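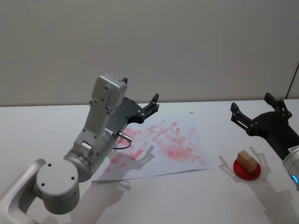
Est-ce qu'on peut louer un kit à deux bras sans savoir coder ? Pour un test court, oui, à condition de rester sur les gestes que le logiciel connaît déjà. Pour le reste il faut mettre les mains dedans.

Bon, je fais vite, le kit Jenen repart vendredi. Loué par Mident, 55 euros la journée, caution 200. Livré en deux caisses, une lourde, une très lourde. Prévoir quelqu'un pour l'escalier.

Montage : plus simple que prévu. Notice en anglais seulement, schémas corrects. Par contre les câbles... trop courts à mon goût, j'ai dû rapprocher la table du mur. Mise à jour au premier démarrage, 20 minutes, pas moyen de la sauter.

Mon sujet c'est le tamponnage. Encre rouge, bloc en bois, feuille blanche. Bête comme tout sur le papier (ha). Résultat : des traînées rouges en rangées plus ou moins diagonales, ça bave partout. Je pense que ça vient de la pression, le réglage d'usine est trop fort pour un truc aussi petit. Et puis le bois, ça glisse entre les doigts de la pince. J'ai commandé des embouts caoutchouc chez Estrella, pas encore reçus.

Ce que j'aime : les pinces noires, fines, on arrive à viser un petit objet sans tout renverser. Le voyant sur chaque bras, pratique. Le bruit, très raisonable, je peux téléphoner à coté.

Ce que j'aime moins : le logiciel, Cokosholm. Menus en vrac, erreur 201 à répétition, aucune explication dans la doc. J'ai écrit au support, réponse le lendemain, polie, « redémarrez ». Redémarré. Ça passe, puis ça revient. Pas sérieux à ce prix la.

Acheter ? Pas maintenant. Relouer une semaine en août quand l'atelier est calme, oui, avec les embouts et une encre moins liquide. Si quelqu'un a un réglage de pression qui marche sur du bois, je prends, commentaires ouverts.

Ah, et gardez les mousses des caisses, Mident les facture si elles manquent.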